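# Prurstead Spice Shelf

Everyday jars, ground spices and one small two-tier stand: a collection about putting a seasoning corner in order.

Last updated June 12, 2019
Print | E-mail this page | 13 comments | 200 shares

## What's in it

Prurstead has 3,501 short entries, and 1,809 of them have notes on the contents and fill level of a jar. Ground spices are the best part, if you ask me! They slump, they pile up on one side, they cling to the glass, and no two jars ever settle the same way.
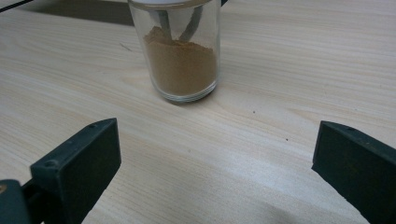
Fill level goes in as "low", "half" or "high", judged by eye at the middle of the jar. If the top of the powder slopes, add `uneven` to the notes column. Lids get their own column (color, and screw-on or other where you can tell), and so does the jar material, `glass` or `plastic`. Leave a field blank if you're unsure, please don't guess.

## The shelf entries

Each shelf entry says which tier a jar is on, or `above` if it's being held over the stand. I love this part of the set, because a black stand on a pale table makes the tiers so easy to tell apart, and a bright orange filling really pops against it.
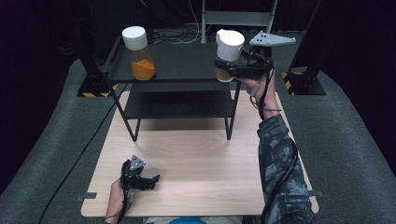 Abdella wrote in to ask for a separate label for jars that stand right at the end of a tier, as those are the ones that get knocked off at home. Good idea, and it's going into the next version as `tier_end`!

## Files

- `jars.csv`: contents, fill, lid, material
- `shelf.csv`: tier and position
- `notes.txt`: odds and ends, including the old Skotstead names

Share (200) | Comments (13) | Print | E-mail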